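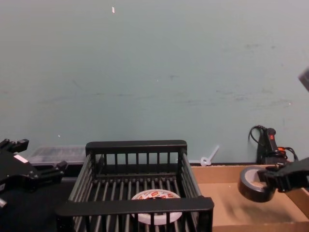

Rack, tray and tape against the back wall

Mon 18 November

Up before six. Did not want to be. Cold in the kitchen and the kettle took forever, so I read the Salazar lease while I waited and did not learn anything new from it. We have the room until the end of December and then it goes month to month. Rent stays the same for now. I need to ask in writing if the wall is on us or on them.

Got to the workroom at 7:40. Nelly Quispe had left a note on the door that the Grerkico order was short again and that she had called them. They are sending the rest separately. The rest is 200 mailers and the good scissors. I don't care about the mailers, we have enough, but I have wanted the scissors for weeks and I'm tired of cutting with the pair that sticks.

Main job today was tape. It has been bothering me since summer that the tape has no home. Rolls get put down wherever the last person finished with them, and then the next person opens a new one, and in the end we have a dozen started rolls with the ends stuck down and nothing you can find when a box is sitting there half closed. I made up my mind on Friday that tape would be finished before I started on shelves.

What I did was bring in the old black dish rack from home. It's been in the garage since we got the bigger one. I took the cutlery cup off it ages ago and can't find that, which is fine. A roll lies flat on the bottom of it without any trouble and you can see it through the slats. I put it in the middle of the long table against the back wall, with the clear plastic box on the left and the cardboard tray on the right. The tray is only a box with low sides. I'd like something better but it costs nothing and it does the job.

The rule I wrote down is: rack for the rolls we use every day, tray for the heavier stuff and the odd ones, clear box for small things with the lid on. I wrote it on an index card and then couldn't think where to put the card. It is in my coat pocket right now.

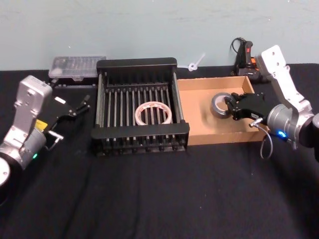
Nelly thinks duct tape should go in the clear box too, so that everything sticky that isn't packing tape is under a lid and doesn't get dust on the sides. I see her point. The edges of a roll do pick up dust and then it tears crooked. But I know what happens with lids. People don't put things back under lids. They set the thing on top of the lid and walk away. We left it that the duct tape stays in the tray until the end of the month and then we look at it again.

She also said the row should be turned the other way around, tray on the left, as she is left-handed and I am not. Fair enough. I didn't move it today. I'll try it her way tomorrow and see if I keep knocking my elbow.

Ate lunch at the table by the window. Rice and the rest of the beans, an orange. It rained from noon until a little after two.

After lunch I did the invoices. Gratinen paid, finally, seventeen days late and with no note. I marked it off and wrote back thanking them anyway. The second invoice to them goes out this week and I'm going to put the due date in the first line this time and see if that helps. Ivar is still open. That one is 1000 even and I would feel better with it in the bank before the holidays. I called at three and got the recording, left a message, and said my number twice. If there's nothing by Thursday I'll go over in person, it's on the way to the dentist anyhow.

I wasted most of an hour on the label printer settings. It wants to print everything one line too low. I turned it off and on, I loaded the labels again, I changed the size and changed it back. Now it prints half a line too low and I've decided I can live with that.

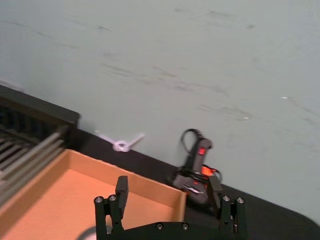 The wall is the next thing. I was going to leave it until the new year but once the table is neat you can't help looking at it. It's that pale green-gray that was on there when we moved in, and it's scuffed and smudged all over at the height where things get shoved back against it. While I was looking at it I noticed the white plastic piece, the one shaped like a wrench, lying on the table right up against the bottom of the wall behind the tray. It has no place in my three categories. Too small for the tray, and I don't want it dropping through the bars of the rack. I suppose it belongs in the clear box with the small things, but then I'll forget we have it. I wrote "white wrench thing" on the list with a question mark.

Same list, so I have it in two places:

Ask Salazar about paint, in writing.
Try washing the wall first, dish soap and a sponge, a corner where it won't show.
Bigger tray. Wood or plastic, low sides, must fit between the rack and the end of the table.
Tie up the loose cords at the back.
Scissors, when they come, get a hook. They do not go in the tray.
Invoice 3 for Ivar, don't send until the first two are settled.
Index card out of coat.

The cords I could have done today. I have the ties. I just didn't feel like it by then, my back was sore from leaning over that table all morning. It's a little too low for me and a little too high for Nelly so we both complain. She found some blocks for the legs once but the table rocked.

Went through the black tape before I left. It's the tape I use least and there's more of it than anything, I must have ordered it twice. I'm going to stop buying it until what we have is gone. The white I'll reorder in December with the mailers. Nelly likes a cheaper kind she got somewhere, but I don't like the noise it makes coming off the roll and I find it splits down the middle. She says I pull too hard. Could be.

Left at 5:20 in the dark. Stopped for milk, bread, onions and a light bulb for the hall. Forgot the sponges, so no wall tomorrow unless I take the one from the kitchen, and then we won't have one in the kitchen.

Soup for supper. My sister called about Thanksgiving and we talked a long time. She wants to do it at her place again and I said fine, I'll bring the potatoes and the pie. She asked how the workroom was coming along and I told her I'd spent the day on tape. She said she keeps hers in a drawer. I asked her how many rolls and she said one.

Put the bulb in. Wrong base. Will take it back tomorrow if I can find the receipt, which I think is in the bag, which I think is in the car.

Tomorrow: post office before nine, try the row turned around, call Grerkico if Nelly hasn't heard about the scissors. Bed by ten if I can manage it.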